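Grey wood-grain shelf board swelling along the front edge, can it be re-sealed?
Last updated: Wednesday
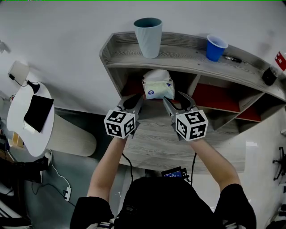

Shelving in grey wood-grain board, with two cups on the top.

Posted by Zinhle Shabalala

I have a run of cubby shelving in grey wood-grain board that follows a curved wall. The finish is sound on the faces, but the front edge of one lower shelf has started to lift and the core under it has swelled. The room sits at 42 per cent humidity most of the year and goes well above that in July. The affected length is short and is directly below where we used to stand a kettle.

The shelf is a Prestberg unit and the maker no longer sells single boards. Can the edge be cut back and re-sealed in place, or does the whole board have to come out? I would prefer not to dismantle it, as the uprights are fixed to the wall.

Grellau

It can be done in place if the swelling is confined to the edge. Steps I have used:

Warm the loose edging with an iron on low, through a cloth, and peel it back past the damage.
Leave the core exposed until it is fully dry. Allow 2 weeks, longer in a cold room.
Pare the raised fibres flush with a sharp chisel, then sand with 120 grit on a flat block. Sand along the edge, never across the face.
Brush on thinned PVA, let it soak in, and repeat once it has dried.
Apply new edging with contact adhesive and trim with a fine file.

The core does not shrink back to its original thickness. If it has grown by more than 2 mm, the new edging will show a step and you are better off replacing the board. Matching the grey is the hard part. Take the peeled strip to the shop with you.

Stuva

Just paint it. I did mine with leftover enamel and it has been fine for 4 years.

Cele

Agree with Grellau, except I would use a clear epoxy sealer in place of PVA, as ordinary PVA softens again if it gets wet. Also check the underside of the shelf above the damage for staining before you start.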